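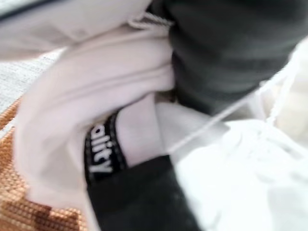 Reading time: 2 minutes

Search this site Enter keywords

Filed under: Film Studies / Course Handouts / Exhibition and Festivals

Handout 2: The Regional Premiere

This handout accompanies the second lecture on film exhibition. Students should read it before the seminar and bring a copy with them.

A premiere is the first public showing of a film within a stated territory. Festivals distinguish between world, international and national premieres, and many will only accept a film into competition if it holds the status they require. A producer who agrees to a small local screening too early may lose that status.

The case for this week is Kadach, a low-budget drama directed by Pentti Aaltonen and first shown at the Wultano festival. The film had two screenings. The opening night took place in the main hall, with 1,691 tickets issued; the repeat, held in the Phillips cinema, drew 589. Students should consider how far the difference reflects the size of the venues and how far it reflects the presence of the cast on the first night. 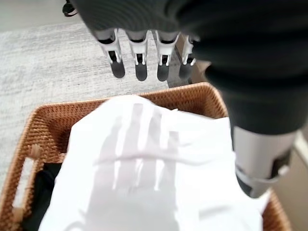 The distributor, Trultitz, did not attend the opening and acquired the film after the repeat screening. Its offer covered cinema release only, leaving television and online rights with the producers. Rights divided in this way are discussed in the set reading, under "Windows and Territories".

Terms to know before the seminar: premiere status, holdback, minimum guarantee, sales agent, press embargo.

Written task: prepare a release plan for Kadach of no more than two pages, to be submitted in February. State the premiere status claimed at each stage. Plans submitted without a list of sources will be returned unmarked.

Last updated: January 2025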